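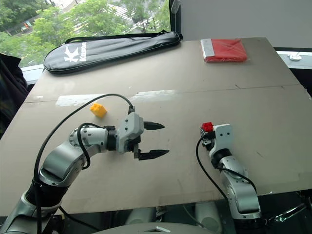 Brazos del robot sobre la mesa de trabajo, con el ladrillo amarillo en la mesa y el rojo en la pinza derecha. Jornada de puertas abiertas de Huaranga.

Demostración de dos brazos con ladrillos de juguete: dudas sobre el cableado, el agarre y la repetibilidad

Foro: Automatización y robótica > Montajes y demostraciones
Etiquetas: bimanual, pinza paralela, cableado externo, puertas abiertas

Ulises Ayala
Septiembre de 2022

Asistí a la jornada de puertas abiertas del taller de Huaranga y estuve en el turno de la tarde, el de la demostración bimanual. La tarea consistía en recoger ladrillos de juguete de la mesa y encajarlos uno sobre otro, con un operador a cargo de la consola. El turno duraba 19 minutos, incluida la presentación, y no quedó tiempo para preguntas técnicas. El folleto de la jornada se limita a indicar que el control corre sobre Kurnix y que la mesa es la misma que se usa a diario para ensayos.

Trabajo en mantenimiento de líneas de envasado. Conozco bien los robots de seis ejes con cableado interno y muy poco los brazos ligeros. Me interesa montar algo parecido en el centro de formación donde doy clase dos tardes por semana, y antes de pedir presupuesto quisiera aclarar lo siguiente.

Primero, el cableado. Los cables negros van por fuera del brazo. En el izquierdo hay uno que sale de la base, pasa en un arco amplio por encima del codo y entra por la parte superior de la pinza. En una célula industrial no me lo aceptarían. Quisiera saber si en estos equipos es una práctica admitida o una solución provisional, y qué holgura hay que dejar.

Segundo, la pinza. Es paralela, con dos dedos negros terminados en punta. Para piezas con caras planas yo habría puesto dedos anchos y rectos, con recubrimiento de goma. No entiendo qué se gana con la punta.

Tercero, la superficie. Encima de la mesa hay un tablero beige, de aspecto parecido al cartón, con roces, una junta y una tira de cinta translúcida que lo cruza. Supongo que un ladrillo apoyado sobre la junta queda a distinta altura que otro apoyado fuera de ella, y no sé si esa diferencia importa para el agarre.

Cuarto, la repetibilidad. El presentador habló de 400 ciclos de ensayo previos, sin precisar qué contaba como ciclo ni cuántos se dieron por buenos. ¿Hay un criterio habitual?

Agradezco respuestas de quien haya montado o mantenido un equipo similar.

Myung-ja Shin
Miembro del foro, 132 mensajes

Respondo por orden. Mantengo dos equipos bimanuales ligeros en un laboratorio universitario, con otro controlador, pero los problemas son los mismos.

Cableado. En brazos ligeros de investigación el cable externo es corriente. Los ejes huecos, cuando existen, tienen un paso pequeño y suelen estar ocupados por el bus de las articulaciones. La alimentación y la señal de la pinza se llevan entonces por fuera. El arco que usted describe sobre el codo es holgura: con el codo flexionado el cable sobra y con el brazo extendido se consume. El procedimiento que seguimos es este:

Llevar el brazo a mano, sin par, a la extensión máxima que vaya a usar la tarea.
Medir el recorrido del cable en esa postura y añadir un margen.
Girar la muñeca a los dos topes y comprobar que el cable no se enrolla más de media vuelta.
Fijar solo en segmentos rígidos, nunca a caballo de una articulación.
Anotar la longitud en la ficha del equipo.

El cuarto punto es el que más averías evita. Una brida colocada sobre una junta móvil corta el aislamiento en pocas semanas. En una célula con vallado y ciclo continuo le darían la razón a usted: ahí hace falta una funda guiada o un paquete de cables comercial. Para un aula, con turnos cortos y una revisión visual antes de cada sesión, el cable externo es suficiente.

Dedos. La punta sirve para entrar entre piezas próximas. Si dos ladrillos están casi juntos, un dedo ancho empuja al vecino al bajar. El precio es una superficie de contacto menor: el ladrillo puede pivotar entre los dedos al presionarlo contra otro, y el encaje por tetones exige precisamente presionar. Hay dos remedios. Uno es agarrar la pieza por las caras largas y lo más bajo posible. El otro es limitar la fuerza vertical en el controlador y hacer la inserción con un leve balanceo. Para alumnos que empiezan recomiendo dedos rectos, y dejar los de punta para una segunda práctica.

Superficie. Sí importa, aunque menos que otras cosas. Un milímetro de diferencia en altura lo absorbe casi cualquier agarre lateral, pero no una colocación a cota fija. Si el ciclo lo conduce un operador, este corrige sin darse cuenta. Si se reproduce una trayectoria grabada, la diferencia aparece en forma de ladrillo mal asentado. Prefiero superficies mates y de color uniforme, porque los brillos de la cinta pueden confundir a la cámara si hay visión. Conviene también tener en cuenta la luz de ventana: cambia a lo largo del día y obliga a repetir la calibración de color.

Ciclos. No conozco un criterio único. Nosotros llamamos ciclo a la secuencia completa desde la postura de reposo hasta la vuelta a ella, y lo damos por bueno solo si no hubo intervención manual. Pida siempre las dos cifras, intentados y buenos, y la definición por escrito. Sin la definición, 400 no dice nada.

Un detalle para el presupuesto: incluya un juego de dedos de repuesto y al menos un cable de pinza por brazo. Son las piezas que más cambiamos.

usuario_ritgate
Miembro nuevo

Yo fui a la misma jornada pero por la mañana. A nosotros nos dijeron que las pinzas eran de Edovetti, confirmarlo con ellos porque había mucho ruido. Lo del cable no le daría tanta importancia, en Ritgate tenemos uno así y funciona bien. Para los ladrillos compren de los grandes, los pequeños se pierden.

Ulises Ayala

Gracias a ambos. Myung-ja, el procedimiento de medida del cable me resuelve la duda principal. Voy a plantear el aula con dedos rectos y un tablero mate de una sola pieza, sin junta en la zona de trabajo. Queda pendiente una cosa: al comprobar el giro de muñeca a los dos topes, ¿lo hace con la pinza abierta, cerrada o en ambas condiciones? En el modelo que me ofrecen el conector sale por la parte superior y no sé si la apertura influye.

Myung-ja Shin

En ambas, pero por costumbre. Si el conector está en el cuerpo de la pinza y no en un dedo, la apertura no cambia el recorrido del cable. Lo que sí debe comprobar es que el bucle no caiga por delante de los dedos cuando la pinza apunta hacia abajo. Si cae, gire el conector un cuarto de vuelta, siempre que el fabricante lo permita, o fije el cable en el último segmento rígido. Después repita la prueba de extensión completa, porque esa fijación consume parte de la holgura. En mi ficha reservo 9 cm de cable libre entre la última brida y el conector; en su modelo puede ser otra medida.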